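Malel notebook, student project, April, 16:45

Goal for this session: the cushion task for the Stukdale competition. The robot must put the white cushion on the armchair. 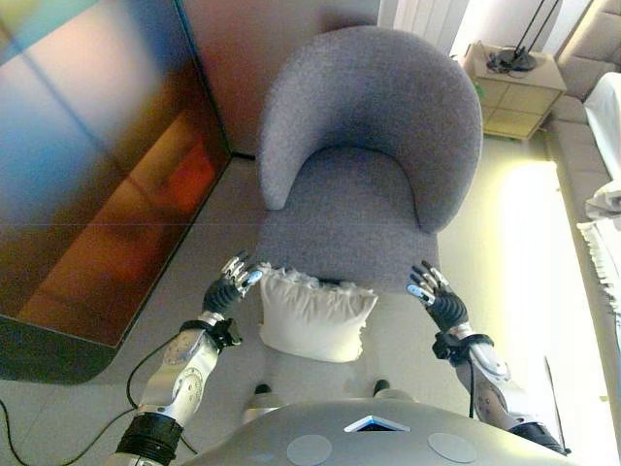
Arm speed is set to 45 percent, same for left and right. I copied the Keskinen settings file first and changed only the wrist limits. 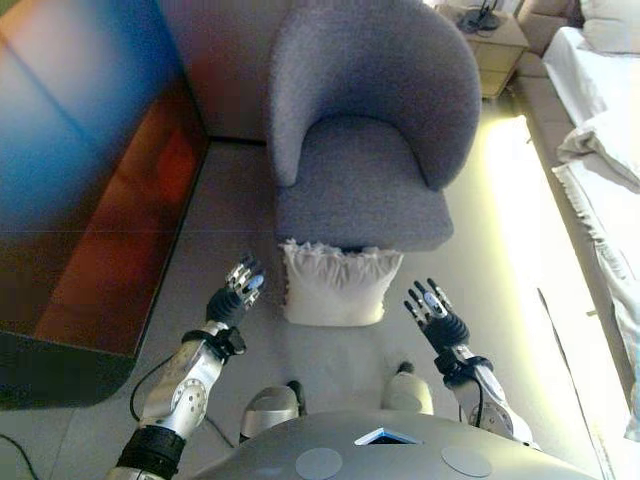 Both hands open, cushion on the floor by the chair.

To do: write the start pose into the Hidik script. At the moment we type it by hand, and I already made one mistake with it.

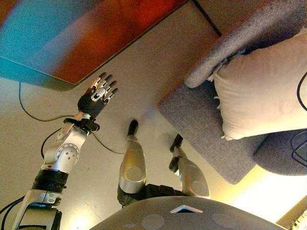

Left hand, fingers spread. Check the cables near the legs.

Wrist camera: saved 400 pictures, exposure still on automatic. I think the shiny surfaces disturb it.

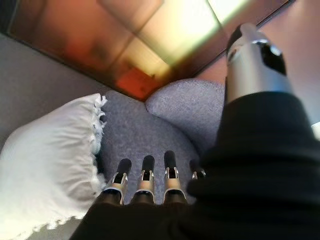 Next time try fixed exposure and compare. Grip force stays at 16 until we agree on a new value.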